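4.2 Do public image appeals identify shop thieves?

The claim that releasing camera stills leads to arrests is repeated so often in police bulletins that it is rarely tested. We had hoped to test it with the Derudov and Eynon records. What we can offer is narrower. The records show that some suspects were named after an appeal went out. They do not show that the appeal is what got them named, and we think earlier work has been too quick to treat the two as the same thing.

The full set holds 2,459 reports of theft from supermarkets, convenience stores and pharmacies in the two towns. A still was released to the public in 710 of them. The Wamodero case system records an appeal as "successful" if any suspect is entered on the case after the release date. The rule takes no account of where the name came from. A store guard who recognized a regular on the day of the theft, but whose statement was typed up a week later, counts as a success for the appeal. So does a suspect arrested for something else who admits to the supermarket theft in interview.

To see how much this matters, we drew 300 of the appeal cases and read the officer notes in full. Many were too thin to use. Where the notes did give a source for the name, it was often store staff or another officer, and in a good share of those the person had been recognized before the still was published. We do not put a percentage on this, given how many notes say only "ID'd, see log" with no log attached. A reader who wants a headline figure will be disappointed, but any figure we gave would look firmer than the notes behind it.

Selection is the other problem. Officers do not pick cases for release at random. A still is more likely to go out when the face is clear, when the value is high, or when the same people are thought to have hit several branches. Skakulura, the largest grocery chain in either town, also asks its managers to push for release when tobacco or spirits are taken. Each of these things could raise the odds of an arrest with or without the public's help. Comparing released cases with unreleased ones, as the Eynon force did in its own review, mostly compares good cases with bad ones.

Lighting is part of what separates the two groups. Self-checkout bays are often the brightest part of a store, and a polished counter can throw back enough light to wash out a hand or the item in it.

Figure 1. Light wooden tabletop, brightly lit toward the front, with a pale patch of glare in the lower middle.
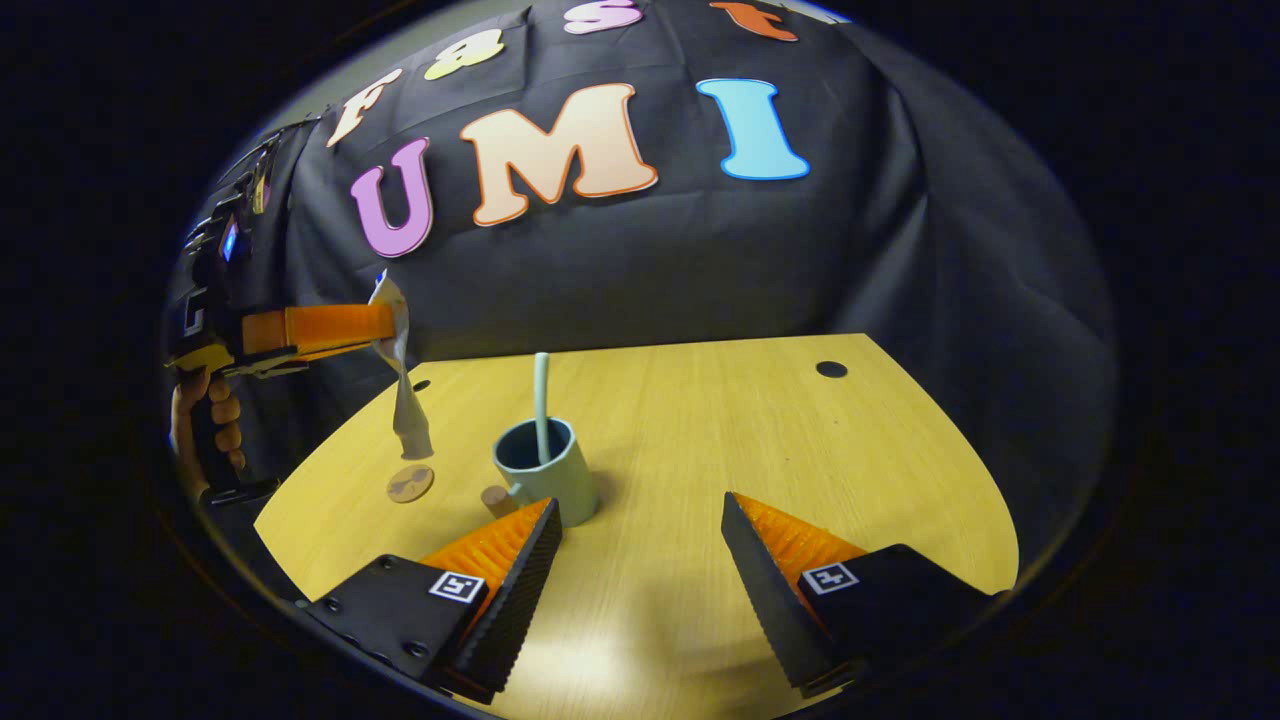 Katherine Escobar objected, on reading a draft of this section, that we were asking for a standard of proof no police force could meet. In her view an appeal need not produce the name by itself. It may prompt a guard to come forward sooner, or push an officer to chase a statement that would otherwise have sat in a tray, and both would be real effects even if the notes credit someone else. She also pointed out that thieves may see the still and stay away from the branch, and that we had no way of picking this up.

We accept the first point as possible. It is also very hard to be wrong about. If an appeal works when the public calls in, and also works when the public does not call in but an officer tries harder, then almost any arrest can be claimed for it. We looked for signs of the prompting effect in the time between release and the first new entry on the case. There was a small cluster of entries in the days right after release. Since supervisors review a case file on the day they sign off a release, a cluster is what we would expect even if the still had never been seen by anyone outside the station.

On the second point, repeat thefts at the same branch did fall after a release. They also fell after thefts where no still was released. Thefts tend to come in runs, and a report made at the top of a run will be followed by a quiet spell more often than not. The Saturday after a release was no quieter than other Saturdays once this was allowed for.

A related claim is that appeals help recover stolen goods. Here the evidence is weaker still. Recovery depends on someone being able to say that the item in front of them is the item that was taken, and store reports seldom make that possible.

Figure 2. Small white squeeze tube standing upright on a yellow wood-grain table.

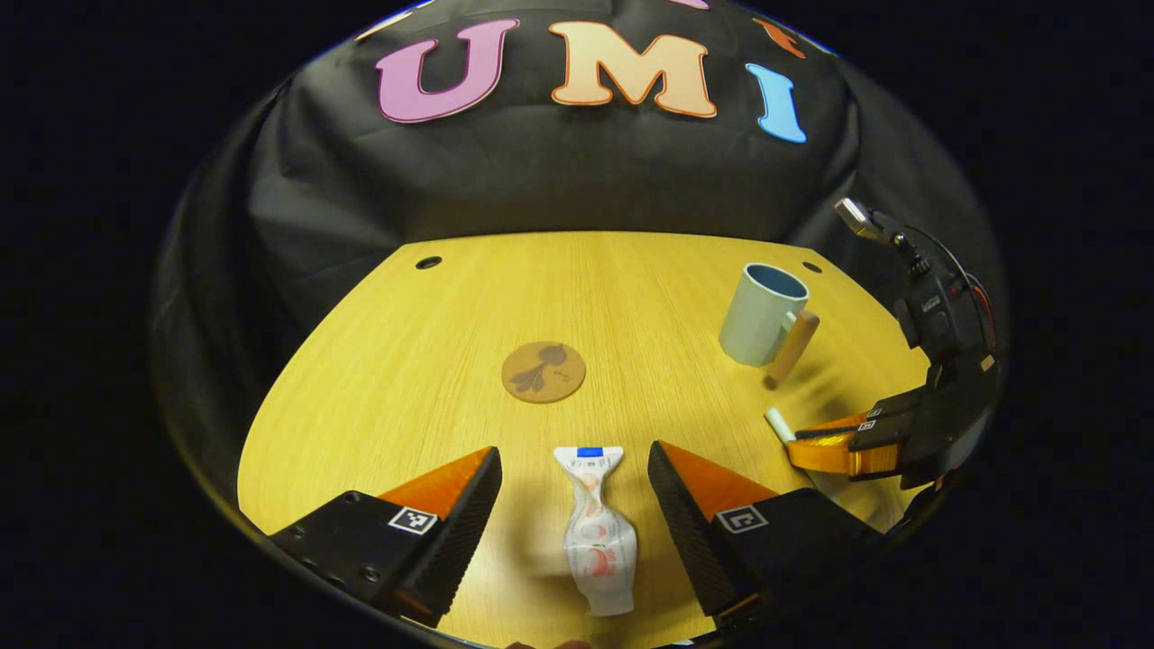 Item descriptions in the reports were short and mostly useless for matching. "Toiletries, various" was the usual entry for pharmacy thefts, with a total value and nothing else. Forms in both towns have a free-text box for color, size and markings, and it was left blank far more often than it was filled. It would not take much to do better. For the tube in Figure 2, a clerk could write "small, white, blue strip across the flat end, faded red and pink pattern, small lettering near the top," and a second clerk would at least know what to look for. Even then the entry would fit every tube of the same kind on the shelf, and wear such as fading would help only if someone had noted it before the item went missing. Stores do not do that for cheap goods and have no reason to start.

Octavio Paucar's earlier study of the Derudov stores reports a much higher recovery rate after appeals than we find. His count includes goods dropped at the door or handed back on the spot. Those goods never left the premises, and the still was released after they were already back with the store. With them taken out, the gap between his figures and ours mostly closes. His cases are also more valuable on average, many of them above the 1,000-dollar line at which Derudov assigns a detective, and a detective is an obvious rival explanation for anything that gets found.

None of this shows that appeals are worthless. A trial in which eligible stills were released or held back by lot would settle a good deal, and we put this to both forces in July. Eynon declined. Derudov has asked for a shorter version of the proposal, which is with them now. Until something of the kind is run, the "successful" flag in Wamodero should be read as a record of dates, and we do not use it as an outcome in the models in Section 5.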